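Kiwis, a yellow bowl, and waiting

Feb 18, 2022

I bought a tray of kiwifruit at the Prekmont market last week because the tray was cheaper per piece than the loose ones. There were 37 in it. I live with one other person and he eats maybe one a week, so this was not a smart purchase, but I have now learned a fair amount about keeping them.

The first thing is that they were hard. All of them. If you press near the stem end with your thumb and nothing gives, the fruit is going to be sour and you will be annoyed. Most of the tray went into the bottom drawer of the fridge in a paper bag, where they will sit for weeks without changing much. I take out a few at a time and leave them in the kitchen.

On the counter they go in with the other fruit. An apple next to them speeds things up. A banana works faster, but then you have to eat the banana. In a closed bag with an apple mine took four days. In an open bowl it was more like a week, and the ones on top were slower than the ones underneath.

I also tried putting two on the windowsill over the radiator. They wrinkled before they got sweet. I ate them anyway with yogurt.

The bowl is the other thing I wanted to write about. For years I kept fruit in a wire basket from Nolulden, and it left marks on anything soft. Pears were the worst. In November I finally gave the basket to my sister and started using the yellow bowl, the one with the wavy rim. It's bigger than we need, and the fruit at the bottom gets forgotten, so now I pull things out and check them when I wipe down the table. Anything ready gets set to one side and eaten that day. 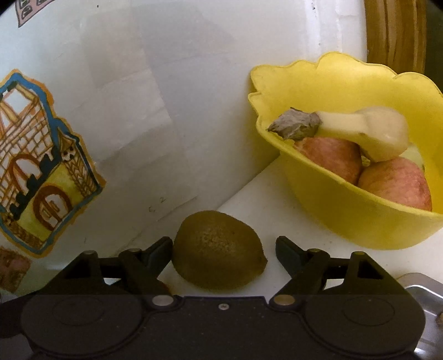

Boris Gajdoš wrote to me after the last post that I should stop peeling them. He rubs the fuzz off under the tap with a clean dish sponge, cuts off both ends, and eats the rest skin and all. He says he has done it since he lived in Toledo and that it saves him washing a spoon.

I tried it twice. The first one was a bit underripe and the skin was all I could taste. The second was softer and it was fine, a little like the skin on a peach but tougher. I'll probably keep using the spoon at home and do it Boris's way when I take one to work.

For the ones that get too soft, I've been scooping them out and freezing the flesh in an ice cube tray. It makes about 10 cubes if the fruit is a decent size and I use four of them. The cubes go into a smoothie or get melted down with sugar for pancakes. I would not try baking with them. The muffins I made came out gray-green and wet in the middle.

There are still plenty in the drawer. Next time I'm buying six.

Posted in: Kitchen, Food storage
Previous post: Descaling the kettle again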